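Setting Up a Drinks Tray for a Crowd

I love a good drinks tray. Put the cups out before anyone asks for one and the whole afternoon runs better - people help themselves, kids stop opening cabinets, and you get to sit down! We do this at every neighborhood supper in Brestivley, and after a lot of tipping, rattling and one very sticky hallway I've settled on a method I'm happy to pass along.

What you need

A plastic tray with a raised rim
Plastic cups, enough to fill the tray in even rows
A dish towel
A clear bit of table to work on

Step 1. Pick the tray first

Choose the tray and then see how many cups it takes, never the other way around. The rim matters more than the color. It only has to be high enough to stop a cup that slides, and rounded corners are kinder to your hip when you come through a doorway too fast. Wipe the tray and dry it well, because a wet tray is a skating rink.

Step 2. Sort your cups

Get everything out and group it by height, then by color. Don't worry about a matching set! Mine come from three different stores and a yard sale in Villanueva, and I think the mix looks far more cheerful. Check each rim with a fingertip and put anything cracked in the recycling.

Step 3. Build from the back

Stand your tinted cups along the back row, upright, with their bases flat on the tray. Then fill in the clear ones in front, one row at a time, working toward yourself. Color at the back shows through the clear plastic and the whole tray lights up, especially if you have some faceted cups in there.

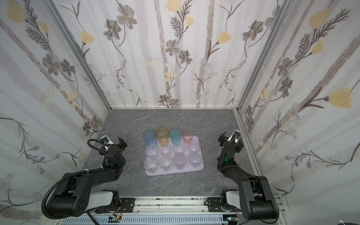
Brestivley Supper Club - Table & Kitchen Team

Three rows of four is my favorite layout. Twelve cups is a nice number to carry, and you can tell at a glance how many have gone. Keep the rows close, with small gaps so that fingers fit in and the cups don't jam together. A pale lavender tray like this one gives the smoother tumblers a lavender look too, and I can't get enough of that.

Step 4. Do the wobble test

Hold the tray by its short ends, lift it an inch and tilt it slightly each way. If the cups shift, close up the rows. If one still rocks, swap it for a wider one. Milagros Escobar taught me to do this over the table and not over the floor, which I should have worked out for myself.

Step 5. Carry and set down

Elbows in, eyes on the door. Set down the far edge first and lower the near edge after it. Fill the cups once the tray is in place, never before - a pitcher is much easier to carry than a dozen full cups.

For bigger suppers

For our June supper we had 14 trays going, and Hugo Sarmiento refilled them from a cart. Lay out half, keep the rest stacked in the kitchen under a clean dish towel, and bring a fresh tray whenever one gets down to its last row.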